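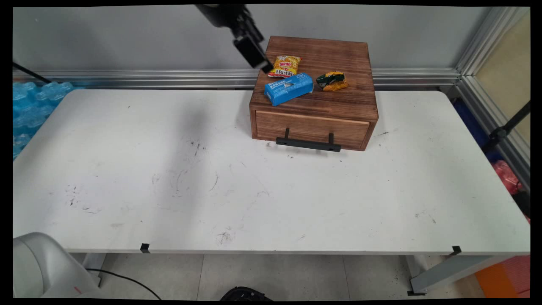 The Usarow one-drawer box, with snacks on top.

I've had the little Usarow drawer unit from Mollthorpe since August, so I figure I've earned an opinion! First off, I love the finish. It's a warm reddish brown and you can really see the grain, which I didn't expect from the photos in the listing. The flat top has become our snack spot -- packets, a carton, whatever comes home from the store lands there, and there's still room at the front.

The black bar handle is easy to grab, even with my hands full. My one gripe is that it hangs down a touch past the bottom of the drawer, so it catches my sleeve when I wipe the table (and my table needs a lot of wiping, those scuffs are never coming out).

The drawer was stiff for the first week or so. I rubbed a candle stub along the runners and it's been fine ever since. One drawer isn't much, so if you have a lot of clutter, get two. I'd buy it again -- four stars from me.

Chinyere Okeke, Mar 5, 2026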